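Desk-sort stations, Drinau workroom -- monthly check, May. Comments go under the item they belong to. Items marked R need a second look before the next batch.

**1. Work surface**

- [x] Cloth flat, no folds under the container
- [x] Container within reach of both grippers
- [ ] Small items kept clear of the gripper pads -- R

Comment: the sorters used to spread things out to suit their own hands. Now the layout has to suit the tool as well, and people are still leaving small things too close to it. The white handheld item should have been set further back before starting.
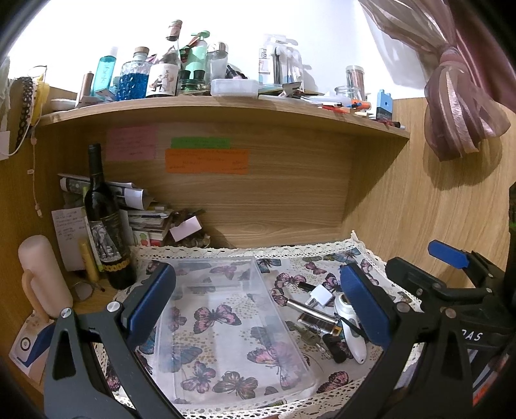 - [ ] Bottles and glass moved off the desk before work starts -- R
- [x] Paper notes left where they are

Comment: glass was never on the old list. With bare hands you feel a bottle before you knock it. Kevley staff asked for a side shelf, and I agree with them.

**2. Hand-held grippers**

- [x] Pivot pins seated, no play
- [x] Pads wiped at start of shift
- [x] Spare pads in drawer (24)
- [ ] Wrist breaks logged -- R

Comment: the limit is 25 minutes, then 9 off. The log shows one stretch of 71 minutes. Breaks were easy when people got up to fetch the next tray. The trays come on the Birkier conveyor now, so there is no reason to stand up, and the timer needs to be one you can hear.

**3. Metal and small parts**

- [x] Keys picked up singly or by the ring
- [x] Anything sharp goes in last
- [ ] Dropped items reported

Comment: keys are slow with the grippers and sorters are tempted to finish by hand. That is allowed, but open the jaws and put the tool down first.
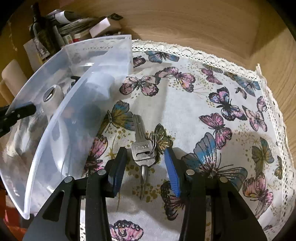
Kwofie wrote on the back of the sheet that the hand work was quicker and the new way is easier on the fingers but harder on the shoulders, and asked whether chair height could go on the list.

Added below.

**4. Seating (new)**

- [ ] Chair height set by each sorter at changeover
- [ ] Elbows supported when grippers are held still

Comment: not checked this time. Start from June.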